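I'd been pestering Siobhán Costello for a chat ever since I heard she folds laundry for a living. (Sort of!) She works at Dimia, teaching robots chores by doing the chores herself with a gripper in her hand, and she was happy to talk while she got through a pile of T-shirts.

"People expect me to have a joystick," she told me. "We did use remote control until July, and my shoulders hated it. Now I just hold the gripper and fold, and the robot learns from the recording."

So how many folds does it take? She laughed and pulled up her log. 2,278 so far, and 157 of those got thrown out, mostly for going too fast.

"I fold like my mother, which is quick and a bit sloppy. Kerstin kept sending them back!" That's Kerstin Forsberg, who checks the recordings and sounds terrifying, though Siobhán swears she's lovely.

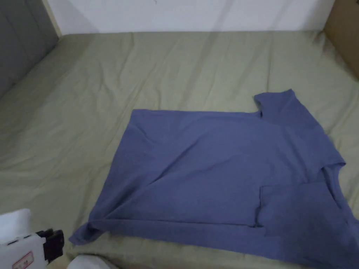 Last changed: February 20, 2024

I asked what the hard part is, and she didn't even have to think. Sleeves.

"With your fingers you feel when you've caught two layers. With the jaws you have to look. So I come in low at the corner, close slowly, and lift a little before I pull. If I rush it, the robot will learn to rush it too."

She leaves some of her mistakes in, on purpose. When a fold goes crooked she opens it up and does it over, and Kerstin keeps those ones so the robot sees how to recover.

I had a go myself, and wow, it's fiddly. My first shirt took 14 tries and ended up more of a ball than a square. Siobhán was very kind about it and didn't save a single one.

Next on her list is fitted sheets. "Ask me again after that," she said, and reached for another shirt.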